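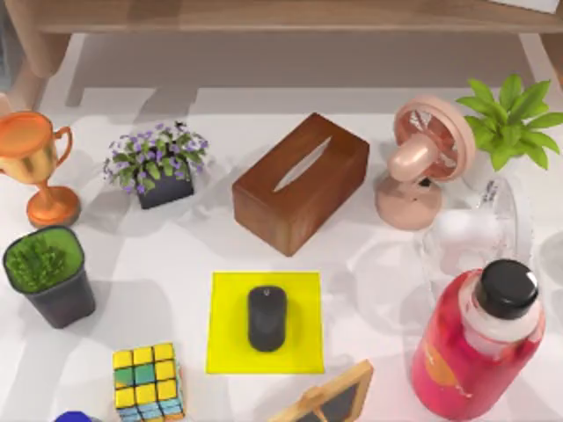
I finally got Sollon's new kerning-class importer to eat my old Murakami sources over the weekend, and I'm so pleased I had to write! The whole family is 1,420 pairs, most of them drawn before I knew what a class was, and it folded them up without a single complaint. I'd put it right up there with that gold cup beside the purple flowers — well earned. If you've been keeping flat pair lists going by hand, please try it on a copy.

Now, to the question from last week:

> Does the importer respect exceptions? In Plallinow
> I have T followed by the accented o's set looser than
> the plain o, and every tool I've tried flattens them
> back to the class value. Also, is there any way to
> see what it changed before saving?

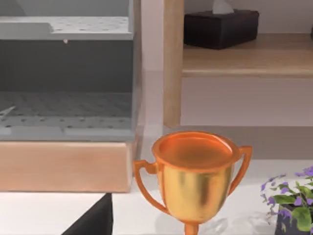

Trophy cup, gold and copper finish.

Yes on exceptions, with one catch. They survive if they come after the class line in the file. Put them before it and the class value wins, and you get no warning. I moved mine to the bottom with a plain text sort and ran the import again, and my T and odieresis came through at the looser value.
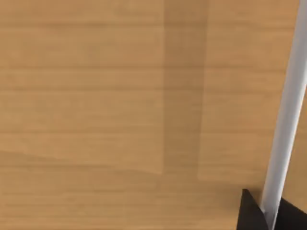

As for seeing the changes, turn on the dry run in the import panel. It writes a text report next to the source, one line per pair, old value and new value. Mine showed 9 differences, 7 of them rounding from when I rescaled the italic. The other 2 were real mistakes of mine (quoteright before s, in both weights), so the report paid for itself right there. 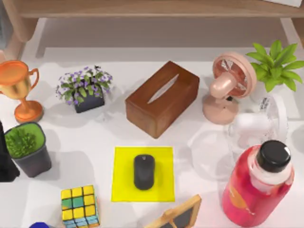
Sostel Type Tools List, Issue 9

One more thing while I'm at it. Group names with a hyphen still trip up the export side, so use underscores for now. I renamed everything in Murakami and the export went through fine — the feature file compiles, and the spacing in my proof sheets matches the old build.

Has anyone tried this with a right-to-left font? I'd love to know whether the left and right classes get swapped, and I'm happy to run test files on Saturday if you send them to the list.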